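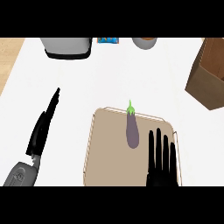 Torkham Tabletop: simulated episodes for two-arm picking

Version of Fri 27 March

Summary

Torkham Tabletop is a set of 600 rendered episodes for training and checking policies which control two arms with different ends. The left arm has a gripper and the right arm has a hand with fingers. All episodes happen on a white table with one target object, one tray and several other objects that the policy should leave in peace. In the episode of the first picture, the target is an eggplant and it lies on the tray.

No real robot was used for this data. If you need real recordings, this is not the right set for you.

What is in one episode

- Color video from the head view, 30 frames per second
- Joint positions for both arms and for the hand, at the same rate
- The commanded action, saved separately from the measured position
- Object poses from the simulator
- One instruction in plain English
- A success flag, computed by the script and not by a person

The video has black bands on the top and the bottom. They come from padding to a square size. Please do not cut them before you use our loader, because the loader expects the square size and does the cropping itself.

Splits

The training part uses 24 scene layouts. The test part uses 5 other layouts which do not appear in training. A layout fixes the places of the box, the tray and the other objects. The target pose is sampled again for every episode.

How to load

Install the package binine first, then run:

binine fetch torkham-tabletop
binine check torkham-tabletop

The check command compares the file sums and prints the names of damaged episodes. If it prints nothing, the copy is good. To play the actions again in the simulator you need also Hesteck. Older Hesteck builds read the hand joints in a different order, and the fingers will then close wrongly without any error message.

Known problems

- Objects near the top of the view are often only partly visible. A detector trained on complete objects will miss some of them.
- The fingers can hide the target in the last part of a grasp. Use the object poses for scoring, not the video.
- Contact between fingers and tray is too stiff. We tried softer values in March, but then small objects sank into the tray.
- Shadows are soft in all layouts. We have no hard light yet.

License and contact

The data is free for research use. Questions and bug reports go to the issue page of the Crenshaw repository. Please write the episode number and your Hesteck version in the report.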